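The Long Goodbye to the Big Black Coat

Every November, a coat comes out of my hall closet that could sleep two. I bought it in Harard, a town where winter is a civic religion, for 738 dollars, on the advice of a salesman who asked how long I expected to be stranded. I told him I took the bus. He nodded as though that confirmed it.

The puffy coat has conquered this country without firing a shot. Stand outside any rink at 7 in the morning and you'll see bankers, plumbers and teenagers dressed as the same upholstered chesterfield, all clutching a double-double.
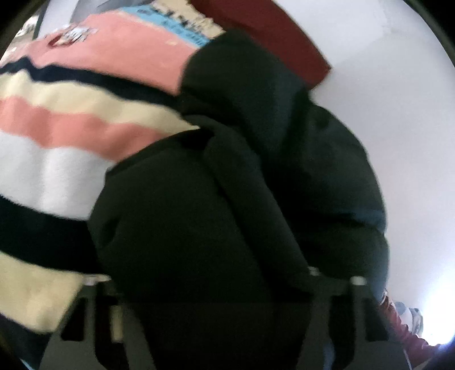
Black padding against fleecy-looking stripes: the national colours, more or less.

Rainer Eichhorn has repaired outerwear at Oltmanns, a narrow shop beside the laundromat, for longer than he cares to discuss. His ledger puts last year's zippers at 2,061. He blames the customers. "They yank," he says, and goes back to his sandwich.

He'll replace a slider while you wait, but he won't touch a Gotik, a label whose parkas close with a magnetic strip and, in his view, wishful thinking. The Istovau he tolerates. Mine is an Istovau, and I was more pleased about this than a grown man should be.

Washing is where marriages suffer. The tag says cold, gentle, tumble low, and repeat until dry, a process that ate most of a Sunday's worth of loonies and left my coat looking like a bag of wet squirrels. Eichhorn recommends tennis balls in the dryer. My neighbours recommend I do it at their cousin's. 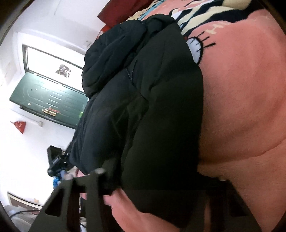
A quilted jacket, pinched at one end, on salmon pink.

A replacement would run me another 200 over what I paid, for a model rated to temperatures at which I have never once left the house. I tried it on anyway. It had a pocket for ski goggles. I don't ski, but I stood at the mirror for quite a while with my hand in there.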